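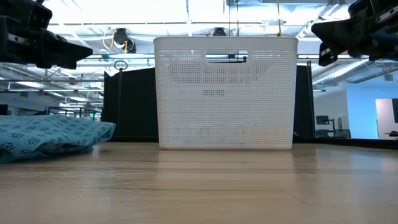

Workroom Notebook: Textile Sorting and Storage
Entry for December, Sunday session

1. Purpose of the session

The session was given over to the storage of small cloths in the Iltberg workroom. The open shelves along the north wall have been overfull for several months, and cloths of different kinds have been put away together. The aim was to settle on one type of basket for the shelves, to agree on a folding method that suits it, and to record both so that colleagues on other shifts can follow the same practice.

2. Basket under consideration

The basket on the table is the white plastic one, rectangular, with slightly flared sides and a flat rim. The walls are perforated with small square holes, and there is a rounded handle opening just below the rim at the front. A small patch of larger holes lies lower on the same face. This patch is the proposed location for the shelf tag. A tag tied there stays clear of the handle and can be read when the basket is on the second shelf.

The perforated wall is preferred to a solid one for two reasons. Cloths put away slightly damp will air more readily, and light passes through the mesh well enough that a full basket may be told from an empty one without lifting it down. The second point was raised by the evening shift and is accepted.

The flare of the sides has to be allowed for. The basket is wider at the rim than at the base, and a fold made to the width of the rim will buckle when pressed to the bottom. All folds are to be made to the width of the base.

3. Cloths

The blue cloth with the snowflake or star pattern was set at the left of the table, folded, with its rounded edge toward the basket. It belongs to the winter group, which is to be stored separately from the plain cloths until the end of the season. Patterned cloths are to be folded with the pattern outward. Plain cloths may be folded either way.

The current inventory for the room stands at 14 winter cloths. The register kept under the Ident system lists the same number, and no correction is required. Item 1047 in the register is described only as "blue, patterned" and the entry should be made fuller when the register is next open for editing.

4. Folding method

Lay the cloth flat with the long side toward the person folding. Bring the two short sides to the middle and smooth outward with the flat of the hand. Fold once more in the same direction, then in half the other way. The finished piece should have one rounded edge and no loose corners on that side.

Place the cloth in the basket with the rounded edge up. Cloths stand on edge in a row, front to back. They are not to be stacked. In the earlier stacked arrangement, the lowest cloths were seldom taken out, and creases set in them over the season.

If the row leans when a cloth is removed, close the gap by hand. Do not fill it with an item from another group.

5. Table

The glossy finish of the tabletop allows a basket to slide if it is pushed from one side. When loading, keep one hand on the rim. Baskets are to be lifted and set down, and are not to be dragged across the surface. The finish was renewed earlier in the year and the supplier, Jadulham, advises against abrasive pads. A soft cloth and plain water are sufficient for daily cleaning.

6. Shelving

Baskets are to be placed on the shelves with the handle opening facing the room. The two lower shelves are for plain cloths. The second shelf from the top is for the winter group. The top shelf is to be left clear until the wall fixings have been inspected. A request for the inspection has been entered.

The Qudah baskets now in use are deeper and do not sit fully on the shelf. They are to be moved to the back store and may be used there for packing paper and twine.

7. Decisions recorded

The white perforated basket is adopted for the open shelves.
The folding method in section 4 applies to all cloths, winter and plain.
Tags are to be tied at the patch of larger holes, with string and not with wire.

8. Outstanding

Tag wording for the winter group has not been agreed. The choice is between "Winter, patterned" and the register number alone.

The session closed at 1530. The next entry should state whether the tag string holds when a basket is carried, and should give the measured width of the base, which was omitted from the present notes.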